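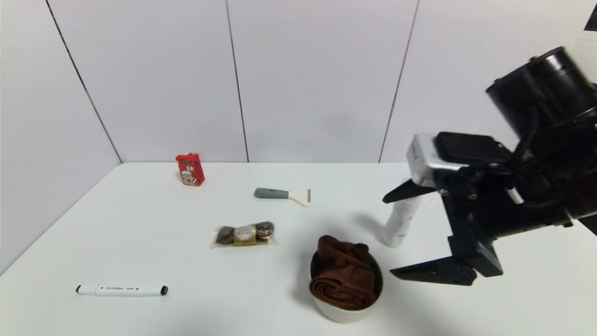 Clearing the Table: Your Questions Answered

We get a lot of lovely letters at Brikmont about the one surface in the house that collects everything, so Uldis Baranauskienė has sat down with a pot of tea and answered the ones that come up most.

Where on earth do I start?
With whatever you can eat or drink, I always say! A little juice carton or a packet of chocolates can go straight back to the cupboard, and the table looks better already. Then do the kitchen things – the peeler belongs in its drawer – and leave the odds and ends until last.

Is it all right to keep a cloth in a bowl?
Perfectly all right, and I do it myself. A plain white bowl with a folded brown cloth in it looks rather nice, and you'll know where to find the cloth when you want it. Just pick a bowl you don't need for supper, and change the cloth every few days.

What about the spray bottle?
Stand it upright, well away from food, and do please read the label before using it on a painted or waxed top. Ten minutes is plenty for most tables.

Where should pens and markers live?
In a jar near the place you write, which in my house is the telephone shelf. Double-ended markers, like the white deli one, are best stored lying flat so that neither end dries out, and do press both caps on until they click.

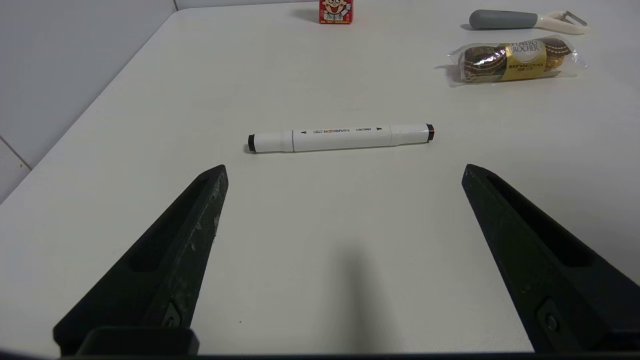 How often should I do all this?
Once a day if you can bear it, and twice a week if you can't. My own table in Mestlow gets done after supper, with the radio on, and I'm usually finished before the 8 o'clock programme starts.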